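Open Day at Hladun: An Afternoon With the Finger Pads

I went to the Hladun open day expecting robots that do backflips and came home knowing a good deal about grip tape. The program promised "a close look at Station 2," which I took to be a warm-up act. It ran for most of the afternoon.

Hladun rents the upper floor of the old Wandis building, past the loading dock and up a freight elevator with strong opinions about weight. Visitors get a sticker, a paper cup of coffee and a rule: don't lean on the rails. I had leaned on the rails before I finished reading the rule.

Station 2 is a pair of hand-held grippers and the table they work over. A person holds one in each hand and does small chores with them, and the recordings go off to teach a robot arm to do the same chores without the person. The engineer giving the talk got through that part in a minute flat. Then she got to the pads, and she slowed down the way other people do when they get to their grandchildren.

Each finger ends in a dark green block, held on by two screws. The block itself hardly ever gives trouble. What goes is the gripping face, the layer that touches whatever you are picking up. It scuffs, then it lifts along the top rim, and after that it starts to shed.

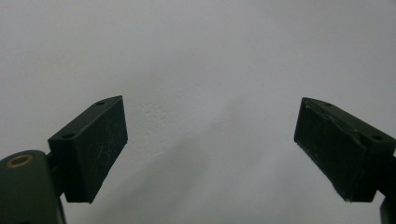

The house rule is to check the pads every 800 grips. Somebody in the second row asked what happens if you don't, and was told that people don't, fairly often. The record for a single set is 1,207. It is written on the whiteboard with a box drawn around it, and I couldn't work out whether the box meant pride or shame.

Changing a pad looks easy when she does it. Both screws out, old block off, new block on, screws started by hand and then snugged up a little at a time, going back and forth. If you run one screw all the way home first, the block sits crooked and the tips won't meet squarely. She let a few of us try. Mine sat crooked. She was very kind about it and took the screwdriver back.

The covering can be replaced without changing the block, which is cheaper and a great deal more annoying. You peel off what will peel, scrape off what won't, wipe the face down, and lay on a new strip with no overhang. Overhang is how the peeling starts. Their supplier is an outfit called Grodora, whose strips come slightly too wide for the pads and have done so through several polite emails.

Then there is the pivot. She wanted us to move the fingers open and shut and feel for slop, so a line formed and we all took turns nodding at a thing most of us couldn't feel. I nodded with particular confidence.

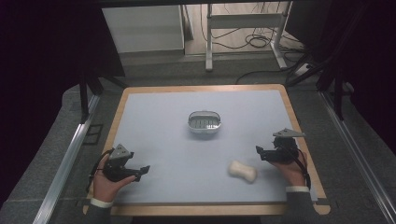
Posted by the Plison Shop Notes editor | 7 April | Filed under: Visits

After the coffee refill we moved on to the table, which gets a maintenance sheet of its own. The work surface is pale and plain, with a wooden rim around it, and it has to stay that way. Crumbs, tape ends and pen marks all turn up in the recordings, and the wipe-down at the start of each shift is the one job on the sheet that gets done without any reminders.

The objects change with the task. A small oval basket and a soft thing in the shape of a dog bone make up the sort of chore that sounds like an insult until you try it with gray mounting plates where your knuckles should be. A soft object squashes, and a worn pad lets it slide as it squashes, so soft objects are what they use to catch pads on the way out. I thought that was clever, and wrote it down, and then couldn't find my pen for a while because I had set it on the table. See above regarding pens.

Cables get a section too. Each gripper has one leaving the back of it, and the advice is to leave a loose loop by the wrist. Pull it tight and the connector takes the strain every time you reach for the far side. The sheet says to check the connectors at the end of each shift, and the initials in that column all seem to have been written with the same pen at the same moment.

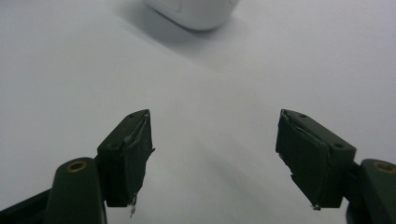 The last part of the talk was about when to stop fussing. A frayed edge by itself isn't a reason to pull a pad. They look at whether the middle of the face is still flat and whether the two sides still close evenly, and if both are true, the pad stays on and looks terrible. Loose bits get trimmed with nail scissors, kept on a string so they can't wander off. The previous pair wandered off with the string.

I asked how many spare pads they keep. The drawer label says 61. She opened the drawer, looked in, and closed it again before anyone could count.

If you go to the next one, take the stairs, wear shoes you can stand in, and get near the front for the pad change. The coffee is free and tastes it. Parking is behind the Wandis building, on the side with the working gate.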